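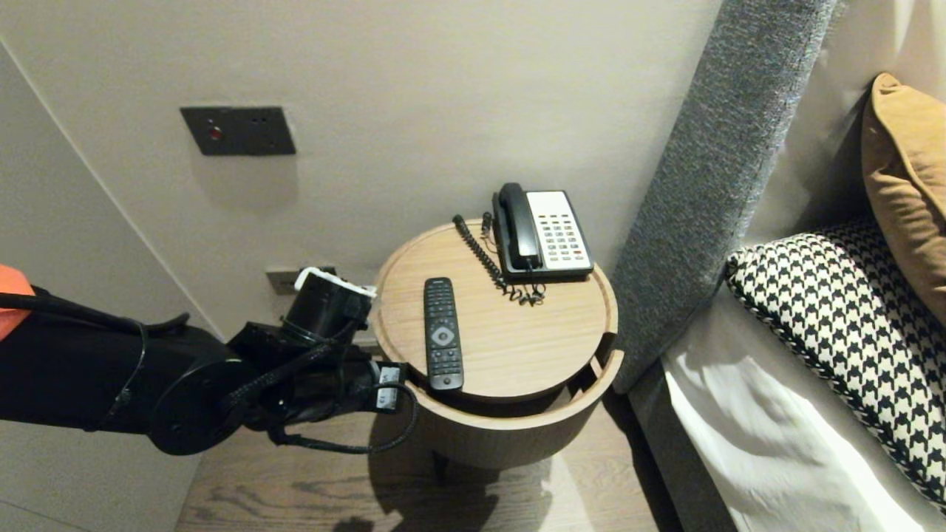

Braço à mesa de cabeceira, com telefone, comando e os cabos do costume.

Mitum Quarto: kit de boas práticas para braços robóticos em alojamento
Referência 2424
Atualizado em 2020-01-20

Um quarto de hotel é o pior chão de fábrica que existe. Não tem linhas amarelas pintadas, não tem barreiras, e ao fim do dia alguém quer dormir lá dentro. O Mitum Quarto serve para quem já decidiu pôr um braço a arrumar mesas de cabeceira e gostaria de o fazer com regras escritas, de preferência antes da primeira reclamação.

O kit não inclui o braço. Inclui o que costuma faltar à volta dele.

O que vem na caixa
Manual de regras de quarto, em português, 100 páginas (as tabelas ocupam metade, lamentamos)
16 fichas plastificadas de tarefa, uma por superfície
9 abraçadeiras de tecido para os cabos do braço
Etiquetas de zona, removíveis, testadas em madeira envernizada e em papel de parede de gosto duvidoso
Livro de registo de paragens e toques

Regras que o manual leva a sério
Nenhum movimento automático com hóspedes no quarto. O hóspede que «só vem buscar o carregador» é um hóspede.
A paragem de emergência fica ao alcance da mão do operador. Em cima da cama, debaixo de uma almofada, não conta.
A aproximação a uma mesa redonda com rebordo faz-se por cima, em velocidade reduzida, com a pinça a parar antes do bordo. O rebordo existe para impedir que as coisas caiam e cumpre a função também contra a pinça.
Fios de telefone são obstáculos. O fio em espiral merece uma ficha só para ele (a n.º 9), porque estica, prende e depois devolve o telefone com juros.
O comando da televisão pega-se pelo corpo, nunca pelas teclas. Quem já ouviu um canal de vendas a meio de um ensaio sabe do que falamos.
Cabos do próprio braço: verificar as laçadas junto às articulações antes de cada turno e confirmar que o que fica pendurado não varre o tampo.
Cabeceiras estofadas entram no mapa como zona interdita, com a folga indicada na tabela de tecidos.

Avaliação de risco
O manual não substitui a avaliação de risco da instalação nem a leitura das normas aplicáveis. Ajuda a preenchê-la sem copiar a do hotel anterior. Cada ficha tem espaço para o modelo do braço, a ferramenta montada, a carga e a assinatura de quem autorizou. Se o espaço da assinatura ficar em branco, a ficha não vale. Há clientes que nos pediram para tirar essa frase. Ficou.

Compatibilidade
Braços colaborativos em base móvel ou fixa, com pinça elétrica. Para ventosas, consulte o suplemento Belham, vendido à parte. Não recomendado para beliches.

Entrega e formação
Envio a partir do armazém de Fuentealba. A formação de um dia decorre no quarto-modelo de Nerbridge ou nas suas instalações, desde que nos reserve um quarto verdadeiro, com mobília. Próxima revisão do manual: julho. Quem comprar antes recebe as páginas alteradas sem custo e troca-as à mão, no dossiê de argolas.

Perguntas sobre a encomenda: use o formulário de contacto e indique a referência.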